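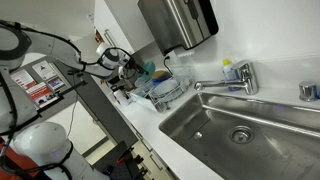 Gandcombe recalls walnut and beetroot dip over undeclared milk

8 Oct 2022

Gandcombe is recalling its Walnut and Beetroot Dip because some tubs contain milk that is not mentioned on the label. The product is a possible health risk for anyone with an allergy or intolerance to milk or milk constituents. It is safe to eat for everyone else.

The recall covers 1,000 tubs, all from a single production run. They were sold through farm shops, delicatessens and the chilled section of independent grocers, including several that take this newsletter. If you run a shop or café and have had a delivery from Gandcombe or from its distributor, Trukenura, please read the section for businesses further down.

What is affected

Product: Gandcombe Walnut and Beetroot Dip
Pack: plastic tub with film lid and printed card sleeve
Allergen: milk
Batch: the batch code is printed on the side of the tub, under the sleeve, and begins with the letters WB

Only tubs with a WB batch code on the side and a sleeve reading "dairy free" are part of the recall. Tubs sold in the older plain sleeve carry a full ingredients list with milk shown in bold, and they are not affected. No other Gandcombe dips, spreads or pickles are involved.

How it happened

Gandcombe makes two versions of the dip. One uses soft cheese and the other uses a bean purée. Both are filled on the same line, in the same size of tub, and the card sleeves are put on at the end. According to the company, the cheese version was filled first, and a pallet of it was moved to the sleeving area with the wrong docket. The tubs were then packed in the dairy free sleeve and sent out.

The dip looks much the same in both versions, and the film lid carries only the company name. A customer who had bought both kinds noticed that they tasted alike and rang the shop. The shop passed the call on to Trukenura, who stopped deliveries and told the maker. Gandcombe then checked its retained samples and found milk in the tubs from the run in question.

The company says it has had no reports of anyone being taken ill. It has stopped making the bean version while it looks at how the two lines are kept apart, and it will be printing the name of the product on the film lid in future.

Advice to customers

If you have bought the dip and you, or anyone you live with, has an allergy or intolerance to milk, do not eat it. Take it back to the shop for a full refund. You do not need a receipt.

Lift the sleeve before you decide that your tub is not affected. The batch code cannot be read with the sleeve in place. If you have already thrown the sleeve away, treat the tub as part of the recall.

If you have frozen any of the dip, or used it in something else such as a sandwich filling or a pasta sauce, the same advice applies. Freezing and cooking do not take milk protein out of food. Wash spoons, bowls and boards that have been in contact with it in hot soapy water before using them to prepare food for someone with a milk allergy.

Anyone who has eaten the dip and feels unwell should speak to a pharmacist or doctor. If there is swelling of the face or throat, or difficulty in breathing, call 999 and say that it may be an allergic reaction.

Advice to shops and cafés

Take all tubs in the dairy free sleeve off sale now, including any in the back fridge. Put them in a box or bag marked "Do not use" and keep them away from stock that is on sale. Trukenura will collect them on its next round and issue a credit note. If your account is closed, or you bought over the counter at the depot, ring the depot and a collection will be arranged.

Put the point-of-sale notice where customers can see it, at the till and beside the chilled cabinet. A copy went out with the recall message. Leave it up for at least 2 weeks.

Cafés and sandwich bars should also think about where the dip has gone after it was opened. It may have been moved into another container or mixed into a dressing. Throw away anything made with it that was described as dairy free or vegan, and tell staff on every shift. If you sold it by the spoonful from a deli counter, you will not have given the customer a tub or sleeve, so the notice needs to say that loose dip is included.

Keep a note of how many tubs you removed, how many you had already sold and when you put up the notice. Your local environmental health officer may ask to see it.

Checking sleeves and labels in your own kitchen

Mistakes of this kind are common in small food businesses, and most of them happen at the packing stage. Members who make their own chilled food may like to look at the following.

Bring only one set of labels or sleeves into the packing area at a time, and take any left over back to the store before the next product comes in. Loose sleeves in a drawer are a frequent cause of trouble.

Check the first and last pack of every run against the recipe sheet. Write down who did it and the time. If the two do not match, hold everything in between.

Where you can, make the product without the allergen first, then the one with it, and clean down fully between the two.

Put the product name on the inner pack as well as the outer. A plain lid saves a little on printing but leaves you with no way of telling one tub from another once the sleeve is off.

If you change an ingredient, change the label on the same day and destroy the old ones. This includes changes made by your supplier. Mykhailiuk, which sells pastes and seasonings to a number of our members, now sends a revised specification with every change of recipe, but it is still up to the buyer to read it.

Training

The next half-day session on allergens and labelling will be held in April at the Brarken centre. It has places for 8 people and is meant for those who write labels or pack food themselves. Please bring a current label and the recipe that goes with it. To book, reply to this newsletter with the name of your business and a daytime telephone number.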